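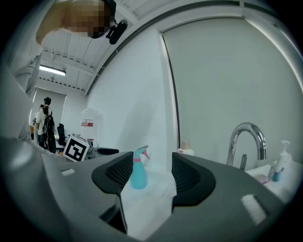
Why not just trust the timestamps, Khalil Bataineh asked at our first review, given that every device writes one. It was a fair question and it cost us most of November.

Our project, Kitov, is a piece of software that takes recordings from two hand-held grippers and a head camera and turns them into one trajectory a policy can be trained on. The tasks are bathroom ones, done at a sink. The grippers carry marker cubes, so the head camera can estimate where each hand is whenever it can see a face of the cube. Each gripper also has its own wide-angle camera, which gives a second opinion. The two opinions differ.

Some of the difference was geometry and some was the clocks. Adesuwa Lawal plotted the gripper speed from both sources on one axis and the curves had the same shape, one trailing the other like a younger brother. The gap also grew over a session, so subtracting a constant (my contribution) fixed the first minute and spoiled the rest.

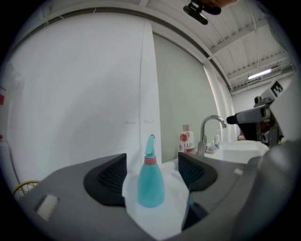 We replaced the constant with a straight-line fit of offset against time, re-estimated for each session by matching the speed curves. It needs some actual movement to work with. A gripper held patiently over a spray bottle produces a speed curve of great calm and no information, and the first version would happily return any offset you liked. The fit now refuses to run on a stretch where neither hand moves enough.

The full set is 3,085 segments. With the constant offset, the checker rejected far more than we cared to print; with the fit it rejects 164. Amarachi Okafor went through all 164 by hand and put most of them down to the marker cubes. 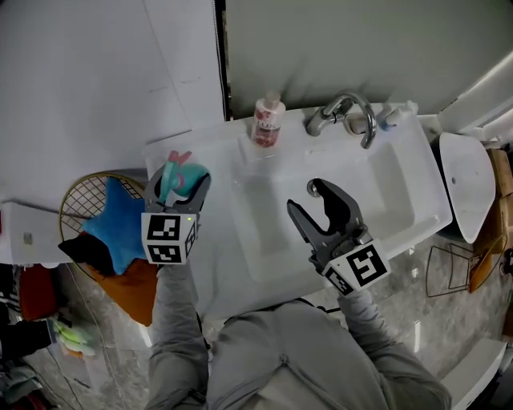
When the wrist turns, a cube may show the head camera only one face, seen at a slant, and the pose solver then has two answers it likes equally. It used to pick one at random from frame to frame, so the hand appeared to flip over and back. We now keep whichever answer is nearer to the previous pose – crude, but the flipping has gone from the segments we re-ran.

Still open: the filter starts badly if the very first pose is the wrong one, and the code has no tests for sessions where a camera restarts halfway. Both are listed in the handover notes.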